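Caméras de quartier : « On a enfin arrêté de filmer le ciel »

Propos recueillis par Karine Penner, 12/18/21

Shalini Khurana pose des caméras de surveillance depuis 9 ans et en parle avec un bonheur contagieux. Chez Caltov, c'est elle qui a repris en août l'installation de l'entrepôt Poirier. 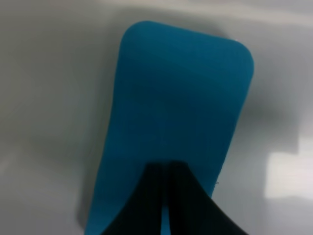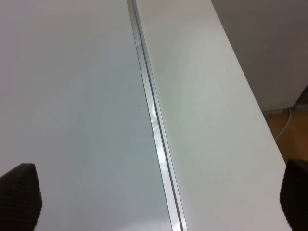
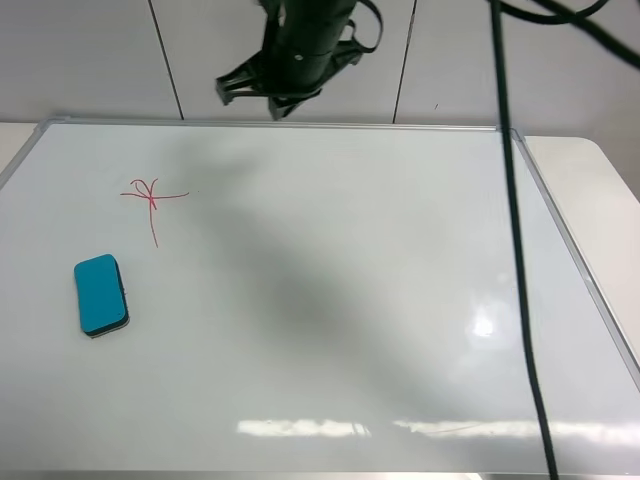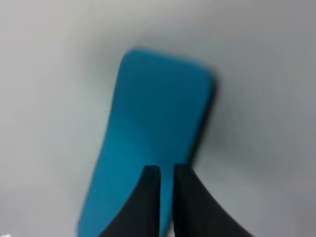

Le choix de l'enregistreur

« Tout le monde me parle de mégapixels, moi je demande d'abord combien de jours on veut garder ! » À l'entrepôt, 56 caméras écrivaient sur un seul enregistreur, et les images de la semaine précédente étaient déjà effacées. Elle a réparti les flux sur deux machines et baissé la cadence la nuit. « Dwight MacLeod, le responsable du site, pensait qu'on allait perdre en détail. Je lui ai montré une plaque relue à deux heures du matin, il était ravi. »

Et le câblage ?

Là, elle devient intarissable. Un segment de 138 mètres alimentait la caméra du portail, bien au-delà de ce que permet l'Ethernet sur cuivre, et l'image tombait dès que les infrarouges s'allumaient. « On a tiré de la fibre, mis un petit commutateur au bout, et quel plaisir de voir ça tenir ! »

Prochain chantier : le dépôt de Trallbridge, avec Amrit Arsenault. Elle compte y essayer des varifocales sur les quais. « J'ai déjà les plans sur ma table de cuisine. »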